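Nidthorpe Guest House
Linen Folding Table: Monthly Safety and Condition Check
Room: Linen room, ground floor
Month: February
Sheet 6 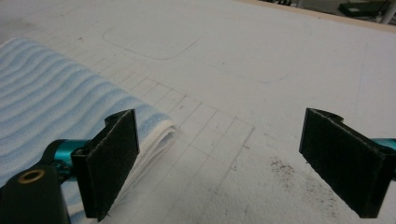
Folding surface with striped towel, light blue and white.

How to mark: OK, FIX (do it this week), or STOP (don't use until repaired). Comments are welcome, and long ones are fine!

1. TABLE AND SURFACE

1.1 Table stands level, no rocking when leaned on
OK. Solid as a rock now that the back leg has its new foot. What a difference!

1.2 Table height suits standing work (target 90 cm)
OK. Measured at 90 on the nose, both ends.

1.3 White top wiped down before the first load
OK. Warm water and a drop of the Sunusen cleaner, then a dry cloth. I love folding on a white top, every bit of lint shows up and you can get it before it gets onto a towel.

1.4 Edges smooth, nothing that could snag fabric or skin
FIX. One rough spot on the wall side, low down. Catches a sleeve if you reach across. A few strokes with fine sandpaper should do it.

2. FLOOR AND WALKWAY

2.1 Clear path from dryer to table
OK

2.2 Floor dry, mat flat at the corners
FIX. Mat is curling at the door end again. Flip it over and weigh it down overnight. If it still curls, order a new one.

2.3 Carts parked with brakes on
OK, both of them.

3. TOWELS AND LINEN

3.1 Towels fully dry before folding
OK. Please feel the middle of the stack as well as the top. Thick hems hold water much longer than the rest.

3.2 Folded edges lined up, open edges to the back of the shelf
OK. The wavy blue and white ones are such a pleasure to fold, and they look lovely on the shelf with the fold facing out. Keep doing exactly this!

3.3 Loose threads, pulls and thin spots set aside
OK. Snip threads with scissors, never pull. Anything with a hole goes in the rag bin.

3.4 Stacks no higher than the shelf lip
FIX. Bath sheets on the top shelf are over. Move the extra ones down to the Tilahun cabinet, there's plenty of room in it.

3.5 Count matches the linen book
Book says 111 hand towels. Shelf count was 111. Fantastic, first perfect match since we started the new book!

4. DRYER AND HEAT

4.1 Lint screen emptied after each load
OK

4.2 Vent hose attached, no kinks
OK. Pushed the dryer forward a hand's width so the hose has an easier bend. It runs quieter too.

4.3 Warm loads spread out to cool before stacking
FIX. Found a stack in the basket still hot in the center at 4 p.m. Spread them out, give them time, then fold. Tight warm piles are a fire risk and they crease badly.

5. LIGHT AND POWER

5.1 Ceiling light working, cover clean
OK. So much brighter with the cover washed.

5.2 Iron unplugged and on its stand
OK

5.3 Wall outlet cover tight, no cracks
OK. Outlet tag 489 is readable again, I went over it with a marker.

5.4 Door alarm battery (Cellport unit)
OK, green light.

RESULT
No STOP items. Four FIX items: 1.4, 2.2, 3.4, 4.3.
Start with 4.3, please, it costs nothing and can be done today. Sandpaper is in the drawer under the iron.

Next check: leave this sheet on the hook until the FIX items are initialed, then put it in the blue binder.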